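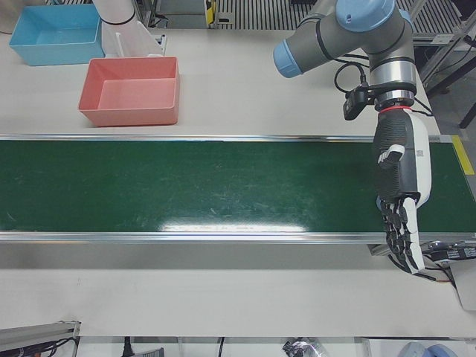

The sorting table is the part of our workshop in Dreststead that visitors ask about the most, so I finally made a small page for it. My name is Oisín Ó Conaill and I take care of the tables, the bins and the written notes. We use the table to practice a simple kind of kitchen tidying: things come along the belt and they must go to the correct bin. The two bins stay behind the belt on the left, the blue one farther back and the salmon-pink one close to the rail, and both are empty here. I prefer this arrangement to the older one, where the bins were at the two ends and everybody had to remember which end was which.

The belt

Our belt is green, and I would choose the same color again. White cups and pale plates are easy to find on it, and so are most of the strong colors. It has some pale scuffs already. I tried two different cleaners on them and neither did much, so now I only wipe the surface with a soft cloth and leave the marks in peace. The belt came from Plovent as a second-hand piece, order number 1855, together with a folder of papers which I still did not read completely.

The metal rails need more attention than the belt. Dust likes to sit in the grooves -- a dry paintbrush is the best tool I have found for this. The lamp over the table makes a strong white shine on the belt, and in October we will try to hang it a little more to the side.

The bins

We bought the bins from Irkura, where they are listed under number 1084. They are shallow and wide, and for cups this is good. A deep bin looks more practical in the catalog, but then the cups go one into another and it takes patience to separate them. We do not put labels on the bins. The rule for each day is written on a card, for example "cups in pink, everything else in blue", and the next day it can be the opposite.
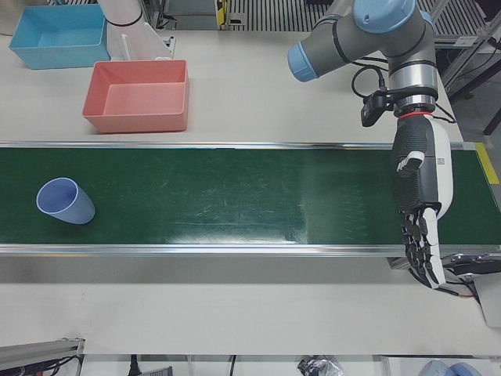
One blue cup on the green belt, with both bins still empty behind it.

The cups are from a picnic set by Jakab. They are plain, without any print, and I like them for this reason: a person who sorts them looks at the shape and the color, and has no picture to help. A cup on its side is also a good exercise, because it can be taken in more than one way. I always ask new people to try it slowly first.

Visiting and using the pictures

Groups of up to 2000 are of course not possible in our small room, although one school did write this number in the form by mistake! For a normal visit please write to us some weeks before, and tell us if you want to try the sorting or only to look. You may use the pictures in class if you mention the workshop.

Page updated 2024-05-27. More pictures of the shelves and of the plate rack will be added when I have sorted them.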